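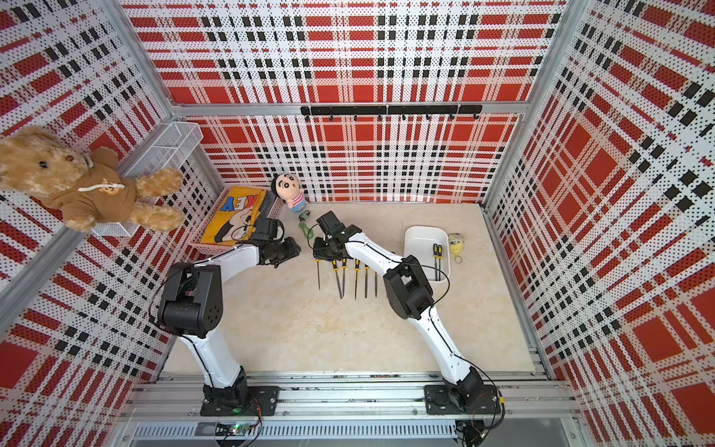 Ticket: Second cell, purchase list and budget
Queue: Equipment requests
Status: Open, waiting on quote
Priority: Normal (requester set Urgent, queue set it back)

Original request

We want a second two-arm cell to match the one we have. Same arms, same rail mounting, same aluminum frame. Please price it and tell us what we forgot to ask for, because last time we forgot plenty. The money has to be committed before the end of the quarter or it goes back to wherever money goes.

The current job is small hand tools: files on the floor, screwdrivers in the white tray. That is the work the new cell has to do on day one. Anything more ambitious can wait for its own ticket and its own disappointment.

Update 1 - Equipment desk

Went back through the July spend on the first cell to see what it cost us as opposed to what we said it would cost. The arms came in at the quoted price. Everything attached to the arms did not. Cables, spare gripper fingers, power supplies and bolts were bought in small orders, each with its own shipping charge, and together they took up about 70 percent of what we had set aside for "misc." We had also planned to spend "misc" on a desk.

Proposed change: no "misc" line this time. Every part gets a row. If a row says "bolts," it says which bolts.

Update 2 - Requester

Agreed on the rows. Can we also get a quote from someone other than Omerović? Their arms are fine. Their lead times are a work of literature.

Update 3 - Equipment desk

Asked Omerović and Fisia for matching quotes: 2 arms, 2 grippers, mounting plates, controller boards, full cable set.

Fisia answered the same afternoon with a brochure. Wrote back asking for a price. Received a second brochure, this one with a price in it, not including grippers. Apparently an arm without a gripper is a standard product, for customers who mainly want to point at things.

Omerović has the request and will "revert shortly." Previous tickets suggest we should not hold our breath on that.

Update 4 - Requester

Please check the plate spacing before anyone orders. On the current cell both arms sit on the front rail and the grippers have to meet in the middle over the tools. If the new rail is longer because longer was on sale, we will own two arms that wave at each other.

Update 5 - Equipment desk

Noted. Rail length is now fixed on the sheet and marked "do not improve."

Other items from the walk-through:

Frame: aluminum profile from Mistell, same as before. They cut to length for a fee. We cut it ourselves last time and the fee now looks very reasonable.

Wall panels: perforated, printed. The plaid can be repeated or changed. I have no budget code for taste, so whoever wants a different pattern should say so before the panels are ordered.

Hook rail and mesh basket: cheap, add one of each.

Cable management: the loops at the elbows and wrists need slack, but the wiring hanging under the plates could use a proper tray. Added a row.

Task objects: files, screwdrivers, trays. The request said 6 files. Made it two sets so that the cells don't have to share. Soft toys and other odds and ends are not on the sheet. People seem able to find those without a purchase order.

Update 6 - Clullunmont site office

Floor space is approved. Power is approved for one more cell, provided it is not on the same circuit as the kettle. This has come up before.

Update 7 - Equipment desk

Sheet sent for sign-off 14 August 2022. Still missing: gripper price from Fisia, any price from Omerović, and a decision on spares. My recommendation is to buy spare fingers and one complete spare gripper now, while we are paying for shipping anyway. A spare arm is out of reach this quarter.

Requester to confirm the spares and the wall pattern. Ticket stays open until both quotes are attached.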